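Wotley Household Lending Library
Gallery: Baskets and Small Items

Home > Collections > Small Items > Gallery

The Wotley Household Lending Library lends household goods, play materials and craft supplies to residents of Wotley and the neighbouring district of Ladefoged. This gallery is devoted to the Small Items collection, which at the last stocktake comprised 824 catalogued pieces and sets. It covers the baskets, trays and labels by which the collection is kept in order, together with notes on care and borrowing.

The notes were prepared by Vilhjálmur Stougaard, Collections Officer. Photography is by Ragnheiður Frandsen. Readers seeking the full catalogue should consult the printed register at the service desk in the Nelovero Room.

About the collection

The Small Items collection was formed when the Library brought together three older holdings: the play materials, the craft cupboard and the general household shelf. Each had its own method of storage. Play materials were kept in cloth bags, craft supplies in biscuit tins, and household goods in cardboard cartons of varying size. Staff found that members could not see the contents of any of these without opening them, and that sets were frequently returned to the wrong shelf.

Open baskets were adopted in November of the following year. Members may look over the contents before asking for an item, and staff are able to check a returned set at the worktable without emptying it. Cloth bags have been kept for a small number of sets whose pieces would fall through an open weave.

Small pieces, packets and cord

Three kinds of item account for most requests at the desk. The first is the loose set, made up of many small pieces that are borrowed and returned together. The second is the single packet or box. The third is cord, which is lent by the length and is used by members for craft, for gardening and for tying parcels. A basket is given over to one kind of item only, and mixed baskets are separated before they are shelved.

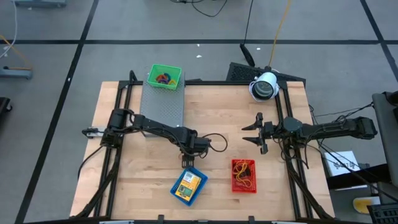 Three baskets at the worktable: colourful small pieces in the green, a yellow item in the blue, yellow cord in the red mesh. Photograph: Ragnheiður Frandsen.

Loose sets are recorded by title, and the number of pieces is entered on the card kept with the register. Colour is not used as a means of classification within a set. A member returning a loose set is asked to mention any missing piece at the desk, where a note will be made on the card. No charge applies to a first missing piece.

Cord is accepted in whatever state it is returned. It is untangled, measured and wound by staff before it goes out again. Members are asked not to cut cord or to leave knots in it, and to set aside any length that has become frayed so that it can be withdrawn.

Packets and boxes should be returned with their labels in place. Where a label has come away, the member may leave it inside the basket and it will be reattached.

Shelving and room arrangement

The Small Items shelves stand along the north wall of the Nelovero Room, beside the entrance to the Grondine Reading Area. There are 27 shelf positions, each with a printed title strip. Baskets are shelved with the title strip facing the aisle, and those holding heavier items are placed at or below waist height. The topmost shelf is reserved for sets awaiting repair and is not open to members.

The worktable is used by staff for sorting, checking and minor mending. Members are welcome to ask questions of staff working there, and are asked to hand returned items to the service desk first so that the loan may be closed in the register.

Care of the baskets

Plastic and mesh baskets are washed by hand in warm water with a mild soap, rinsed and left to dry on a rack overnight. Wicker baskets are brushed clean and are never soaked. Baskets with a cracked rim or a broken handle are removed from use. Where possible they are passed to the repair bench, which meets in the Grondine Reading Area and is open to any member wishing to learn basic mending.

Donations of sound, clean baskets are accepted throughout the year. The Library is particularly in need of shallow baskets suitable for craft supplies. Baskets with lids cannot be accepted at present, as they do not fit the shelf positions.

Borrowing from the collection

Members may hold up to six small items at one time. The loan period is five weeks and may be renewed once, in person or by telephone, provided that no other member has placed a request. Items containing small pieces are not lent for use by children under three, and members with young children at home are asked to keep such sets out of reach.

Baskets may be taken home with their contents. A member who prefers to carry items in a bag of their own may leave the basket at the desk, where it will be held under the member's name until the set is returned.

Schools, playgroups and seniors' centres in Wotley and Ladefoged may apply for a group card. The card allows several sets to be borrowed together and names one person who is responsible for their return. Application forms are available at the service desk.

Use of photographs

Photographs in this gallery may be reproduced for study and for non-commercial community purposes, provided that the photographer and the Library are both credited. Requests for other uses should be addressed in writing to the Collections Officer. Larger prints can be ordered at the service desk at the cost of printing.

Corrections to titles or notes are welcome and will be entered at the next revision of the page.

Related pages
Small Items: list of titles
Repair bench: hours and enrolment
Donating to the Library
Group cards for schools and centres

Page last revised 14/02/2021
Wotley Household Lending Library, Nelovero Room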